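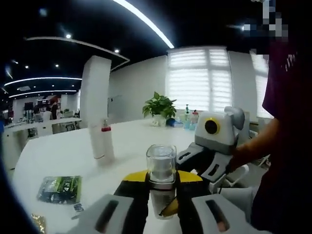
Figure 4-1. Clear straight-sided tumbler, filled to roughly half height, at the white table.

Print this page | E-mail this page

January
By Edith Sotelo, with table checks by Nikola Matić

Section 4. Setting Out and Filling Drinking Glasses

This section covers the placing, filling, moving and clearing of glasses at the shared tables in the Bellis break area. It applies to clear straight-sided tumblers only. Stemmed glasses and mugs are covered in Section 5. For storage shelving, see Section 7.

4.1 Before You Start

1. Clear a working area on the tabletop at least twice the width of the glass on every side.
2. Move snack packets, wrappers and loose paper to the outer edge of the table. Foil packets slide easily on a smooth top and should not be used as coasters.
3. Stand tall bottles upright and well away from the filling position. Bottles with a pump top go on the side opposite the person who is pouring.
4. Wipe the tabletop with a damp cloth, then with a dry one.
5. Hold each glass up to the light and look along the rim. Put aside any glass with a chip, crack or rough spot.

CAUTION: Do not run a finger along the rim to look for damage. Use the light.

Note: White tabletops show colored spills quickly but hide clear water. Check for standing water by looking across the surface from a low angle.

4.2 Glass Data

Glass type: Drimau straight tumbler, clear, thick rim
Capacity to the rim: 393 ml
Working fill: half height
Shelf stock at last count: 86

The working fill is set by height and is judged by eye. No measuring cup is needed. The Drimau tumbler has a heavy base, so half height holds slightly less than half of the rim capacity.

4.3 Filling

1. Place the glass on the table before filling. Do not fill a glass held in the air.
2. Set the glass at least one hand's width in from the table edge.
3. Pour slowly against the inside wall until the water reaches half height.
4. Stop and let the surface settle. Read the level with your eyes even with the water line.
5. If the level is above two-thirds, pour the excess into the sink pitcher. Do not drink it down or tip it into another glass.
6. Dry the outside of the glass if water has run down the wall.

Note: Objects behind or beside the lower part of a filled glass can appear dark, bent or wider than they are. Read the level only at the top surface of the water.

4.4 Moving a Filled Glass

1. Hold the glass on two opposite sides, below the rim.
2. Apply even pressure. Squeezing harder on one side tips the glass.
3. Lift straight up until the base is clear of the table, then move sideways.
4. Keep the rim level. Slow down before you stop.
5. Lower until the whole base is in contact with the table. Release both sides together.

CAUTION: A wet glass slips. If the outside is wet, put the glass down and dry it before moving it again.

CAUTION: When two people work at the same table, only one moves a glass at a time. The other keeps hands and sleeves clear of the path.

4.5 Spills

1. Set all glasses upright first.
2. Lay a dry cloth along the table edge nearest the spill.
3. Work from the outside of the spill toward the center.
4. Lift packets and bottles and dry underneath them.
5. Dry the floor before anyone returns to the table.

If a glass breaks, stop work and keep bare hands away from the table. Use the dustpan and the stiff brush. Wrap the pieces in paper and put them in the marked bin. Wipe the area twice with a damp paper towel and discard the towel in the same bin.

4.6 Clearing

1. Empty each glass into the sink pitcher.
2. Place glasses upside down in the Plotovik rack, one per slot. Do not stack tumblers inside one another.
3. Return bottles to the side shelf with pump tops facing the wall.
4. Close opened packets with a clip, or discard them if empty.
5. Record broken or missing glasses on the sheet inside the cabinet door.

The rack weighs 2,080 g empty. Two people are needed to carry it when full.

4.7 Common Problems

Glass sticks to the tabletop: Water has been trapped under the base. Slide the glass a short way, then lift.

Cloudy glass after drying: Mineral film. Soak in one part white vinegar to four parts water, rinse and dry by hand.

Glass rocks when set down: Check for crumbs beneath it. If the tabletop is clean and the glass still rocks, take it out of use.

Replacement tumblers are ordered through Mirsad Popescu under stock number 529. Questions about the rack go to Valbona Vukadinović.

Continued in Section 5, Stemmed Glasses and Mugs

Print this page | E-mail this page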